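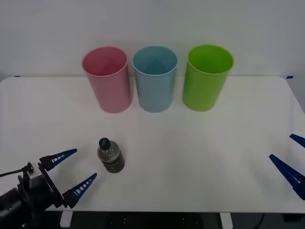

tornbracket replied: I wouldn't run it again until you know why it dropped out. A jaw that opens on its own mid-lift is a safety matter even on a small arm, whatever you've got in it.

Posted in: Workshop Talk > Arms, Grippers and Motion > Faults and Fixes
Nov 29, 2020, by mossy_gearbox

OK, fair, I probably undersold it in the title. Let me give you the lot.

It's a two-arm bench job, pick up a bottle and set it down by the cups at the back. Controller is the Brundgate one, fingers are the blue slotted ones from Sumholm. It's been lovely since April (well, lovely-ish) and then last night the left gripper let go halfway up. No warning, no error on the screen, just clonk. Bottle on its side, me swearing, dog out of the room. The arm carried on to the drop point and politely put down nothing at all!

I went through the log afterwards and found a code 207 at about the right moment. The manual says "gripper supply low" and that's your lot.

pelican_dave
207 on the Brundgate is nearly always the cable. Mine did exactly this. The lead gets a bit of a tug each time the wrist turns and after a few months the plug works loose. Push it home, put a tie on it, done.

tornbracket
Or it's the power supply sagging when both arms move together and you've just told him to tidy a cable. What supply is it, mossy?

mossy_gearbox
It's the Correia one, the 702. Feeds both arms. And now you say it, the right arm WAS moving when it happened, it was backing off to get out of the way. Hmm.

pelican_dave
I ran two arms off a 702 all summer and never had a dip. Check the plug first, it costs you nothing.

tornbracket
You ran two arms with the old grippers, Dave, I remember your thread. The newer ones pull more when they squeeze. I'm not saying ignore the plug, I'm saying don't wiggle it, see one good run and call it mended. That's how people get a bottle in the lap.

quietfennel
Can I ask a daft one? Why does it open when it loses power? My Bitisano grippers stay shut, you have to wind them back by hand. Bit of a pain but they've never dropped anything.

mossy_gearbox
Not daft! There's a spring in mine that pushes them open. I think the idea is it can't trap your fingers. Great for fingers, less great for bottles.

pelican_dave
And I'd keep it that way. I'd sooner mop the bench than have a jaw shut on my thumb with the power off.

quietfennel
Depends what's in the bottle I suppose.

mossy_gearbox
Right, update. Unplugged everything, had a proper look. The plug on the left gripper was a tiny bit proud, so Dave gets a point. Pushed it in, tied it back, and ran the left arm alone for some 90 lifts without a drop. Then I ran both together and got another 207 before I'd finished my tea. It held on that time, but it's in the log.

tornbracket
So, the supply.

pelican_dave
Or the plug's worn and it's still making a poor contact. You've changed one thing.

mossy_gearbox
I've got a spare supply in the loft so I'm going to give each arm its own and leave the plug as it is. If the code comes back I'll swap the lead. Lids on tight and me standing well back till then. Does anyone know if you can get the Brundgate to stop the arm on a 207? I'd much rather it froze than carried on regardless.

tornbracket
Settings, faults, page 2. It's set to "log only" out of the box, which I've moaned about before. Change it to "hold".

mossy_gearbox
Found it, ta. Off up the ladder.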